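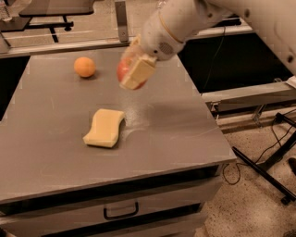 Skaltodero Bench Kit, Revision C
Product page last updated 02/07/2026

The Skaltodero Bench Kit is a mounting, cabling and software package for people installing a single light-duty robot arm in a garage, spare room or shared workshop. The arm is not included. The kit supplies the parts most often improvised in a home build: the rail, the upright bracket, cable management, a power box with stop button, and a set of starter routines for handling small soft and round objects.

What is in the box

Aluminum extrusion, cut and deburred, with end caps
Upright bracket, steel, with slotted holes
Adapter plate, undrilled or drilled to pattern A or B
Power box with latching stop button
Cable set, black, with strain reliefs
Hardware bag and hex keys
Printed assembly sheet
Download code for Dinu control software

Mounting

The rail is fixed to its own supports and stands clear of the work surface, so the table carries none of the load from the arm. Any flat table or drawer cabinet can be used. A matte top is preferred if a camera will be fitted, as gloss finishes produce reflections that upset color thresholds. Gray and dark green have given the fewest false detections with orange, red and yellow objects.

Leave 40 mm between the rail and the table edge. Drawers under the work surface remain usable if they open on the side away from the rail. Tighten the bracket bolts to 15 Nm, run the arm through its warm-up routine, then check them again.

Adapter plates

Pattern A fits the Femia 3 and Femia 3L. Pattern B fits the Travcombe short-reach arms made after March of last year. Earlier Travcombe arms have a different bolt circle and need the undrilled plate. A drilling template is on the last page of the assembly sheet. Print it at full scale and measure the reference line before marking out.

Software

Dinu runs on a desktop or laptop with a wired network port. Wireless control is not supported. The starter routines cover pick, hold, press, sort by color and return to rest. Grip force is set per object. The supplied values for sponge, rubber ball and whole fruit are starting points and should be adjusted for the finger pads in use. Foam compresses before the force reading rises, so close on it by position and limit the force second. When pressing a sponge against a harder object, reduce approach speed to the lowest setting.

Specifications

Maximum arm weight: 15 kg
Kit weight: 98 N, boxed
Cable length, power box to arm: 217 cm
Operating temperature: 40 to 98 °F

Limits of use

Indoor use only. The kit has no guarding and no presence sensing. Mount the stop button where it can be reached without leaning over the table. Cables that cross a walkway must be covered or rerouted overhead.

Spares

Brackets, end caps and strain reliefs are sold singly. Adapter plates ship flat and can be returned if undrilled. Revision B owners can order the new bracket alone; the bolt spacing on the rail is unchanged.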